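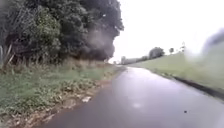
*Chemin de Cullside, enrobé mouillé après la pluie, haie à gauche.*

**Liaison piétonne et cyclable Ralham – Cullside**
**Rapport d'avancement, deuxième tranche**
Jeudi 26 décembre 2019

## Objet du rapport

Le présent rapport rend compte de l'emploi de la deuxième tranche de la subvention accordée au titre du programme Asto pour l'entretien et l'amélioration du chemin reliant Ralham à Cullside. Il fait suite au rapport remis à la fin de la première tranche, dont il reprend le découpage. Les points déjà clos (levé du tracé, conventions de passage avec les riverains, choix de l'entreprise) ne sont pas repris.

La deuxième tranche portait sur l'entretien de la bande revêtue, la reprise des accotements, la taille de la haie côté gauche en allant vers Cullside et l'évacuation des eaux. Les travaux ont été confiés à l'entreprise Ostrowski, déjà titulaire du premier lot.

## État général du chemin

Le chemin est étroit et revêtu d'enrobé sur toute la section concernée. Il est ouvert aux piétons et aux vélos, et fermé aux véhicules à moteur en dehors de l'entretien. La surface est lisse et ne demande pas de réfection. La décision prise au printemps de ne pas refaire le tapis, et de reporter la dépense sur les bords et les écoulements, est donc maintenue.

Par temps de pluie, l'enrobé mouillé prend un aspect brillant au milieu du chemin, alors que les bords restent plus sombres et plus mats. Plusieurs usagers nous ont écrit à ce sujet en demandant si le revêtement était glissant. Ostrowski a fait un essai d'adhérence sur sol humide au mois d'octobre, sur la ligne droite et dans la courbe à gauche. Les résultats sont conformes à ce qui est attendu pour un chemin de ce type. Aucun traitement de surface n'est prévu.

## Travaux réalisés

### Bande revêtue

Le balayage mécanique a été fait deux fois sur toute la longueur de la section. Les fissures repérées lors de la première tranche, près de l'entrée de Ralham, ont été nettoyées puis garnies à chaud. Une reprise a été nécessaire sur l'une d'elles, le produit n'ayant pas tenu au premier passage. Elle a été faite sans supplément.

### Accotement gauche

L'accotement gauche descend vers le bord du chemin. Il est couvert d'herbe, de plantes plus hautes et de touffes basses. Entre cette herbe et l'enrobé se trouve une bande de feuilles mortes brunes et de terre nue, de largeur irrégulière. C'est le point qui nous occupe le plus depuis le début du projet. Les feuilles s'y accumulent, la terre gagne sur le revêtement et la largeur utile diminue d'une saison à l'autre.

Le décapage du bord a été fait à la main depuis l'entrée de Ralham jusqu'au deuxième accès agricole. L'entreprise avait proposé un passage à la mini-pelle, que nous avons refusé à cause des racines de la haie. Le travail manuel est plus lent et le décapage n'est pas terminé. Il reste à faire toute la partie située après la courbe, en direction de Cullside.

L'herbe a été fauchée une seule fois, tardivement, comme prévu dans la note d'entretien jointe à la demande. Les plantes hautes au pied de la haie ont été laissées en place.

### Arbres et haie

Du côté gauche, les arbres et la haie forment une masse haute et dense, au feuillage épais. La convention signée avec les propriétaires prévoit une taille de la face donnant sur le chemin, sans réduction de hauteur. Cette taille a commencé par l'extrémité côté Ralham. Elle a été interrompue à la demande d'un riverain qui souhaitait vérifier la limite de sa parcelle, puis reprise après passage du géomètre. La limite figurant au plan est confirmée.

Les rameaux qui retombent vers l'accotement n'ont pas encore été repris partout. Ils ne gênent pas le passage à pied. Il faudra toutefois les surveiller, et la reprise est inscrite au programme de la tranche suivante.

Un poteau gris clair, en partie caché par les feuilles, se dresse au pied de la haie. Il n'apparaît sur aucun des plans qui nous ont été remis. Nous avons demandé aux concessionnaires de réseaux de nous dire s'il leur appartient. Deux ont répondu par la négative et nous attendons la réponse du troisième. Tant que la question n'est pas réglée, la consigne donnée à Ostrowski est de ne pas y toucher et de tailler à la main à proximité.

### Évacuation des eaux

Les saignées ouvertes lors de la première tranche ont été contrôlées et curées. Celle du point bas, avant la courbe, était bouchée par la terre descendue de l'accotement. Elle a été rouverte et légèrement élargie. Une seconde saignée a été ajoutée un peu plus loin. Nous proposons de ne pas en créer d'autres avant d'avoir observé un hiver complet.

## Fréquentation

Le compteur installé à l'entrée de Ralham a enregistré 3000 passages au mois d'octobre, contre 2000 pour le même mois de l'année précédente. L'appareil ne distingue pas les piétons des vélos. Il compte aussi les allers-retours comme deux passages, ce qui était déjà le cas l'an dernier, de sorte que la comparaison reste valable.

Les observations reçues par le formulaire de la page du projet portent surtout sur les feuilles mortes et sur l'absence d'éclairage. L'éclairage ne fait pas partie du projet Asto et nous l'avons rappelé dans nos réponses. Une demande de banc à mi-parcours revient aussi régulièrement. Elle pourrait être examinée en fin de projet si un reliquat le permet.

## Budget

La deuxième tranche est engagée à presque 68 % de son montant. Le détail par poste figure dans le tableau transmis séparément. Les écarts à signaler sont les suivants :

- Décapage du bord : dépense plus élevée que prévu, en raison du passage au travail manuel.
- Taille de la haie : dépense plus faible à ce jour, le poste n'étant facturé qu'en partie.
- Géomètre : dépense non prévue, imputée sur la ligne des imprévus.
- Traitement des fissures : conforme au devis.

Nous ne demandons pas de complément. Nous demandons en revanche l'autorisation de reporter sur la tranche suivante le solde du poste « haie », afin de pouvoir payer la fin de la taille une fois celle-ci réceptionnée.

## Difficultés rencontrées

Le calendrier a pris du retard pour deux raisons. La première est l'interruption de la taille, déjà mentionnée. La seconde tient à l'humidité des accotements, qui a obligé l'entreprise à suspendre le décapage à plusieurs reprises pour ne pas abîmer l'herbe avec les brouettes et le petit matériel. Ostrowski n'a pas réclamé d'indemnité pour ces arrêts.

L'évacuation des déchets verts a également demandé plus de travail qu'envisagé. Le dépôt prévu côté Cullside n'était plus disponible et tout a dû être sorti par Ralham. Un nouvel emplacement nous a été proposé par l'exploitant voisin, sous réserve de remise en état. L'accord écrit est en cours de rédaction.

## Programme de la tranche suivante

Dans l'ordre prévu :

1. Fin du décapage du bord gauche, de la courbe jusqu'à Cullside.
2. Fin de la taille de face de la haie et reprise des rameaux bas.
3. Réponse définitive sur le poteau, puis dépose ou signalement au plan selon le cas.
4. Contrôle des saignées après l'hiver.
5. Pose des 3 panneaux d'information, dont les maquettes vous seront soumises pour validation du logo et de la mention du programme.

La taille devra être terminée avant la période de nidification. Si le temps ne le permet pas, la partie restante sera reportée à l'automne et nous vous en informerons par écrit.

## Décisions attendues de votre part

- Accord sur le report du solde du poste « haie ».
- Accord sur l'imputation des frais de géomètre en imprévus.
- Confirmation du format de la mention Asto à porter sur les panneaux.

Les factures acquittées, le procès-verbal d'essai d'adhérence et le plan de limite mis à jour sont joints à l'envoi. La convention relative au dépôt des déchets verts suivra dès sa signature.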